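FOR IMMEDIATE RELEASE

Illow opens Vurnholm showroom, brings back door-only kitchen refits

VURNHOLM — Kitchen refit company Illow will open its second showroom in Vurnholm this February, the company said Friday. Doors open at 9 a.m. Free parking behind the building, entrance on the mill side.

The new space covers 2,019 square feet on the ground floor of the old Urrego mill. Full kitchens up front, sample racks along the back, a planning desk by the window. Walk-ins welcome. Appointments prefered for anyone bringing drawings.

Big news for budget shoppers: the door-only refit is back. Illow dropped the service when it moved into full kitchens and customers have been asking for it ever since. Keep the cabinet boxes, keep the countertop, change the fronts. Prices start at $395 for a small galley kitchen, measuring visit included. Hinges extra. Handles extra unless ordered with the doors.

"People have solid cabinets and tired doors," the company said in a statement. "They don't want to live without a sink for a month. We measure, we order, we come back and hang them. Most kitchens are done in two visits."

Door-only refits can be booked at the Vurnholm showroom from opening day. The original showroom will start taking bookings later in the spring, once the schedule there clears up. Customers already on the waiting list will be called first, in the order they signed up, and do not need to re-register.

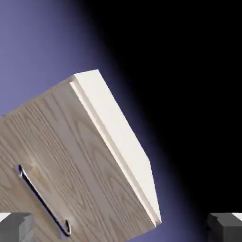 Lead time is three weeks from the measuring visit for standard sizes. Odd sizes take longer — ask at the desk. Painted fronts also take longer, and color-matched orders can't be returned once they are in production. Samples may be borrowed for up to a week against a small deposit.

Illow is also launching Sotix, its new online planner. Type in the cabinet sizes, pick a style, get an estimate by email. Sotix works on phones and tablets as well as desktop. Estimates are good for 30 days and can be turned into an order at either showroom. It does not replace the measuring visit. Every order is still checked in person before anything gets cut.

The planner covers base units, wall units and drawer fronts at launch. Tall pantry doors and corner units will be added in a later update. Until then, customers with those should call or stop by with there measurements.

Opening week offers at Vurnholm include free handle fitting on any door-only order and no delivery charge inside town limits. Offers can't be combined with trade pricing. Trade accounts from the first showroom carry over, same terms, same login.

Hiring is still open for fitters and one part-time desk position. Apply in person or through the careers page. Experience hanging doors is a must for the fitter jobs, training provided for the desk.

About Illow
Illow designs, supplies and installs kitchens for homes and small rental properties. The company runs two showrooms and its own fitting crews.

Media contact
Illow Press Office, Urrego Mill, Vurnholm
Sample photos and floor plans available on request

###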